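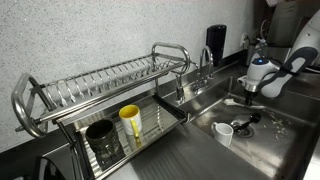
Elfriede Kramer said she would be glad to see the water charge in Trerkwood go by the meter at last, as she lives alone and has paid the same flat rate as a family of five. Others at Tuesday's meeting in the parish hall were less sure.

From December, the 300 homes in Trerkwood still on the flat rate will move to metered billing. Fitting starts in Albers Road and the lanes behind the school, where 23 households have already asked to go first. Jellarard, which runs the supply, said each meter takes under an hour to fit and the water will be off for part of that time.

Timo Wunderlich asked what would happen to houses with old lead pipes. The company replied that the pipe from the road to the stop tap would be replaced free of charge, but anything past that point is for the owner to deal with.

The standing charge will be 111 pounds a year, with the rest of the bill worked out on use. Anyone who needs a lot of water for medical reasons can apply for a cap, and forms are at the library and the Pleltar post office.

Letters with fitting dates go out street by street. Tenants do not need their landlord's permission, but they have been asked to clear the cupboard around the stop tap before the fitter calls.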